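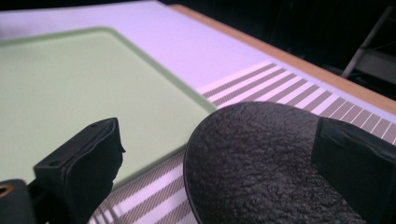
Posted by the Vosden tools group
Sunday, January 24, 2021

How to trim hand-held gripper recordings before training

Recordings made with a hand-held gripper have dead time at both ends. The operator gets into position, waits, and only then starts the task. A policy trained on the full recording learns to hover over the table. In our June test we trained on 1090 recordings, trimmed them, and trained again. The trimmed policy started moving sooner and stalled less.

1. Load the recording in Vorar and plot finger width and hand speed on one time axis.

2. Mark the first point where hand speed stays above your threshold for 400 milliseconds. Short bumps before that are usually the operator shifting their grip.

3. Step back 2 frames from the mark and cut there. Check that the jaw is open in the first frame you keep.

4. Do the same from the end, working backward.

5. Drop any recording where the cut lands after the first finger closure. We kept 990.

6. Save the cut points in a separate file and leave the raw recordings alone. You will want to change the threshold later.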